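Robotics Students to Present Simulated Kitchen Project at Arkstead Technical College
Posted 6/10/24

The Department of Engineering Technology at Arkstead Technical College has announced that the student team Urko has completed the development stage of its household robotics project. The team will represent the college in the simulation division of the Hovland Student Robotics Challenge.

Urko is made up of 11 students from the two-year automation program and is advised by Tin-yau Tang, instructor in control systems. Members began work in April, after the department approved the use of the simulation laboratory in Cendstead Hall outside scheduled class hours. All programming and testing is carried out on a computer model of a two-armed robot placed in a furnished kitchen. 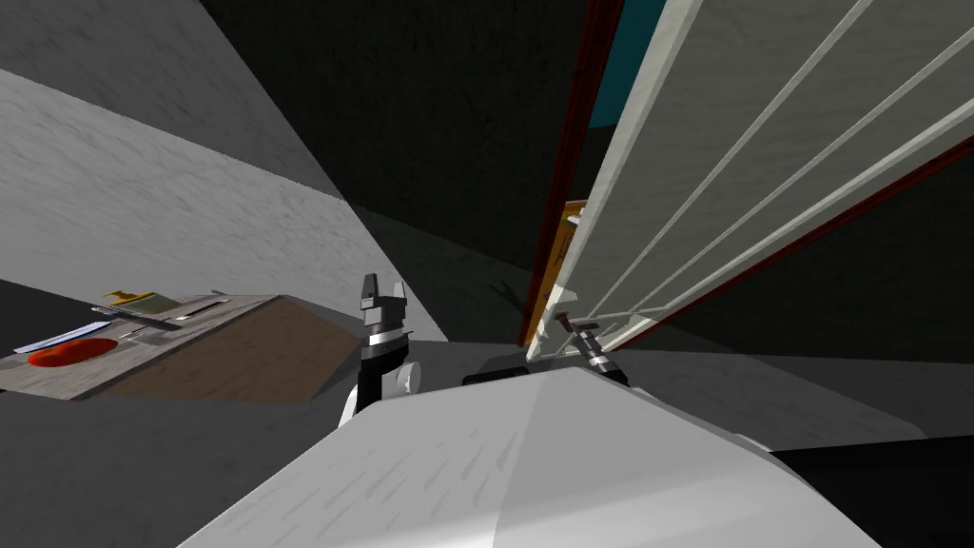 The rules of the division ask each team to submit software that can locate, pick up and put away common household items without direct control by an operator. Entries are run by the judges on kitchens that the students have not been shown in advance, and each run is limited to 45 minutes. Team members have therefore spent much of the term varying their own practice kitchens, changing the position of the furniture and the items set out on the work surfaces. A long knife and a black-handled utensil lying close beside other items on a wooden tabletop present a different problem from a single object standing alone, and the two-fingered grippers must be brought in at a suitable angle for each. Students have divided the work between arm motion, object recognition and task planning, and the groups meet weekly to combine their code.

"The students have kept careful records of every change they made to the software," said Tang. "When a run failed, they could go back to the log and find the step where the problem began. I am very pleased with the standard of their work."

The team will give a public presentation in the Cendstead Hall auditorium before the challenge opens. The auditorium seats 70, and admission is free of charge. Students, families and local employers are invited to attend. Guests are asked to reserve seats through the department office.

Applications for next year's team will be accepted from students who have completed the introductory programming course. Forms are available from the department office.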